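4 Sweeping and Carrying Outdoors

4.1 The route and the chores

Most of the work on domestic robots stops at the front door. We wanted to know what happens on the other side of it, where somebody still has to take out the trash bags, bring in the groceries and sweep the paving. These are household chores too, and in a shared complex like Jirncombe they are also part of a paid worker's morning. Natalina Ruggiero, who has looked after the grounds there for years, gave us her own list of jobs. We picked two from it: sweeping the loose bits off the asphalt, and carrying a bag from a side door to the collection point.

Both chores depend on the same basic skill, which is keeping to the right piece of ground. A person walking at Jirncombe does this without thinking. Grass, stone edging and asphalt meet along the same line, and that line is the one our planner has to find before anything useful can be done with a broom or a bag.

The narrow part of the route has a wall close on one side and a cobbled border with grass beyond it on the other. We treated this as the easy case, and for carrying it was. For sweeping it was much harder than we had hoped, because the brush has to work right up to the stone blocks without pushing litter into the turf, and the turf there is uneven and trampled in places. Ruggiero does this with a quick turn of the wrist at the end of each stroke. We have no good equivalent yet, but we have spent many happy hours trying to build one!
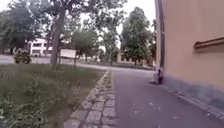

4.2 Finding the stone strip

In the wider sections, a strip of small stone setts runs between two areas of asphalt. Mirko D'Amico proposed early on that the strip could serve as a guide rail for the whole job: find it, hold a fixed distance from it, and sweep one side at a time. The idea is simple and we like it very much. It needs no painted markers and no changes to the grounds, and it matches how the human sweepers divide the work.

The strip is also easy to find in dull weather. Under a cloudy sky there are no strong shadows to compete with the edges of the stones, and the contrast in texture between setts and asphalt is enough for the Telach detector to follow (Figure 1). Its trouble lies farther away. The strip narrows with distance until the rows can no longer be told apart, so we only trust the detector over the first 6 meters and let the planner carry the line forward from there. 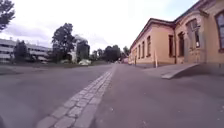

Figure 1. Stone strip between two areas of asphalt, beside the ochre-yellow building.

The ramp in Figure 1 deserves a word of its own. It comes down from the entrance area of the building and ends in a sharp edge at the pavement. With a bag on board, our Murer base can climb a slope of this kind slowly, but only if it meets the slope straight on. Coming in at an angle, it stopped and asked for help in every trial. The slim post near the wall gave us less trouble than we had feared, and the planner kept well clear of it.

4.3 What counts as dirt

Sweeping asks a question that carrying does not: is there anything here to sweep? Worn asphalt is full of pale marks. A fleck may be a pebble, a scrap of paper or simply a light stone set into the surface, and in a still picture these can look the same. Figure 2 shows a typical case, with small white specks spread over the paler path to the right of the setts. They may be gravel or debris, and our two annotators, Annunziata Orlandini and Corrado Mazza, often disagreed about marks like them.
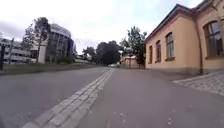
Figure 2. White specks on the right-hand path, with the sett strip to their left.

We tried making the robot decide before it swept. On a test set of 50 patches, labeled afterward by touch, the decision was right for nearly half of them, and we were not willing to build on that. Benedetta Bassi then suggested the rule we now use, borrowed directly from Ruggiero: if in doubt, sweep it once and look again. A mark that is still there after one pass goes down as part of the ground and is left alone on later rounds. The second look costs time, but it spares us a hard recognition problem, and watching the map of "permanent" marks fill in over a morning was one of the real pleasures of this project.

4.4 Can the machine do the chore yet?

For carrying, our answer is a cautious yes. With a light bag and a straight approach to the ramp, the base did the trip without help in 4 of 6 runs. Both failures came at the ramp. The Rinaldi tray held the bag steady throughout, and we would use it again.

For sweeping, the answer is no, although we came away more hopeful than we went in. The open asphalt is within reach. The edges are not: the gaps between setts hold on to grit, the brush rides up on any raised border, and Ruggiero still had to follow behind with a broom. She put the remaining work at half of her usual time on the wide sections and nearly all of it along the narrow path. We plan to return in March with a smaller side brush and a softer mount, and to start with the cobbled border.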